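3.2 Sample and coding

The survey was sent to 3062 members of four regional press associations, and 194 complete replies were kept for analysis. Respondents were asked whether they had been threatened because of their work in the preceding 18 months, by what means, and whether they had told an editor. Freelance and staff reporters received the same form. Replies from press officers were removed before coding.

Open answers were coded by two of the authors (Nouri and Visser) working separately, using the scheme set out by Sharifi and Ye in the Mirkora pilot. Threats were placed in one of five classes: spoken, written, online, physical, or passed on through a relative. Where an answer fitted more than one class, the more serious class was used. Disagreements were settled by a third coder, who saw neither of the first two codes.
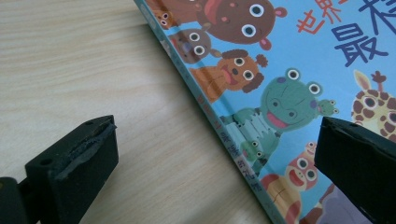
Figure 2. Picture book with cartoon animals on the cover, on a wooden tabletop.

Threats passed on through a relative were the least often reported to an editor. Several respondents wrote that they did not regard such messages as a matter for the newsroom, and two said that their contract gave them no one to report to. Freelance reporters were less likely than staff to report threats in every class except the physical one, where the groups did not differ.

The form did not ask respondents to name the source of a threat. This was a condition of access set by the associations, and it limits what can be said about armed groups as against local officials or private firms. Sutanto's interviews in Zhuravel, which did ask for the source, are treated separately in Section 5 and are not pooled with the survey data.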